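Hanging Stemware by the Foot: What a Robot Test Bench Can Teach You About Glass Racks

Kitchen Tips
By Sorcha Fitzgerald

Most advice about stemware starts with washing. The trouble in my kitchen was always the step after that, getting the glass onto the rack without knocking the one already there. I spent part of November reading through the results of a small research project called Clisto, which teaches two-armed robots to put wine glasses on a rack, and I changed how I load mine.

The method is simple to describe. A person steers the arms through the job many times while the cameras record. A program is then trained on those recordings and tries the job by itself. The Clisto group wanted to know whether it matters where the person takes hold of the glass. They made two sets of recordings, 90 runs each. In one set the glass was always held by the bowl. In the other it was always held by the foot, the flat disc at the bottom.

With bowl holds, the trained program dropped or jammed the glass in 7 test runs out of every 10. With foot holds it was 2 out of 10. Everything else was kept the same. 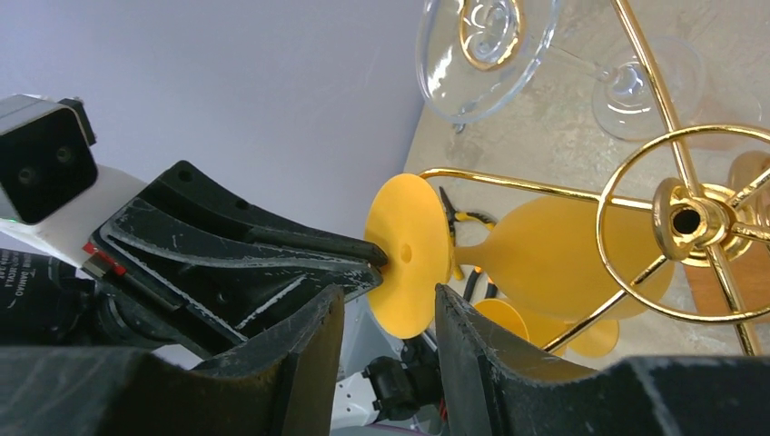
Gripper fingers closed on the foot of a yellow plastic glass, beside the gold rack.

The group gives two explanations. A rack with hanging slots touches the glass at the stem and foot, so holding the foot puts your grip close to the part that has to line up. A small error at the bowl swings the foot a long way. The second explanation is about seeing. A hand or a gripper wrapped around the bowl hides a lot of what is behind it, and the wrist camera has to find the slot somehow.

People have better hands than a gripper does, but the geometry is the same. These are the habits I took from it.

Hold the foot between thumb and two fingers when you load a hanging rack. Keep the other hand open under the bowl, without squeezing. If the glass slips it lands in your palm.

Bring the stem in level with the slot and slide. Don't come down from above and hook it on. In the Clisto runs, nearly all the jams began with the glass tilted as it went in.

Fill the far slots first. It sounds obvious, and I had been doing it the other way for years.

Stop before the last slot. On a rack for 6 glasses I now hang five, unless they are narrow ones. Touching bowls are where the chips come from.

Practice with plastic. The project used yellow plastic glasses for a lot of the work and kept clear ones with gold trim as well. A matte, strongly colored glass is much easier for a camera to pick out than a clear one, and it is easier for a child learning to set the table too. I bought a cheap plastic set for mine and we broke nothing.

Don't put gold-trimmed glasses in the dishwasher. This has nothing to do with robots, but I get asked every year. Use warm water, a soft sponge and a drop of dish soap, and keep the scrubber side away from the rim.

The next part of the study was about clutter. A program trained on a bare table can do well there and badly anywhere else, so the group recorded a second round with other household things lying about and compared the two. The bare-table program did worse once there were tools near the rack. The program trained among the tools did nearly as well on either kind of table. It did take longer to train, and the group says it has not tested very crowded surfaces. 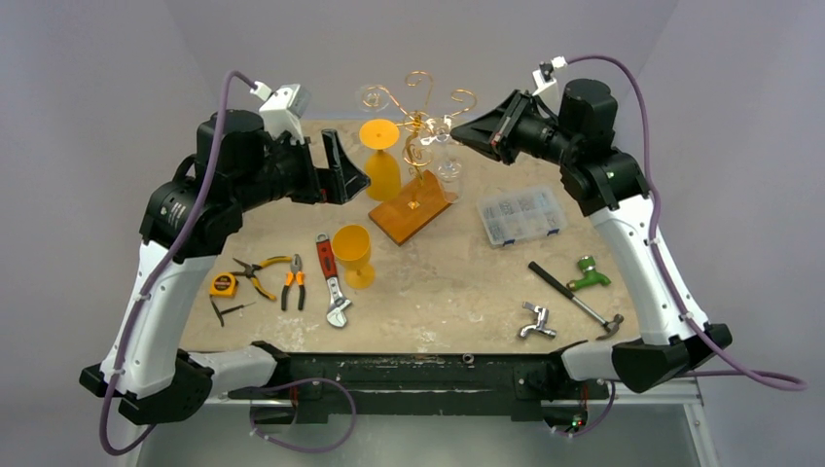

Does a wire rack need to be fixed down before you load it?
A heavy base on a flat counter is usually enough. Light racks are the ones to watch, and you can steady one with a square of rubber shelf liner cut to the size of the base. If it still rocks, load opposite sides in turn so the weight stays over the middle.

I would not copy the cluttered table at home, useful as it was to the researchers. Clear a space beside the rack before you start, big enough to set down two glasses. Tools go back in the drawer first. If you have been fixing a faucet, wipe the counter as well, as grit under a glass foot will scratch it.

One more result is worth passing on. The foot hold was slower. Each run took longer from pickup to release, and the group did not find a way to speed it up without losing some of the benefit. I notice the same thing at my own sink. Loading the rack after a dinner takes me a few minutes more than it used to. For everyday tumblers I don't bother, and they go upside down on a towel as they always have.

Next month I will be looking at drying mats, including the two readers keep writing in about, the Ekside and the ribbed one from Cistier.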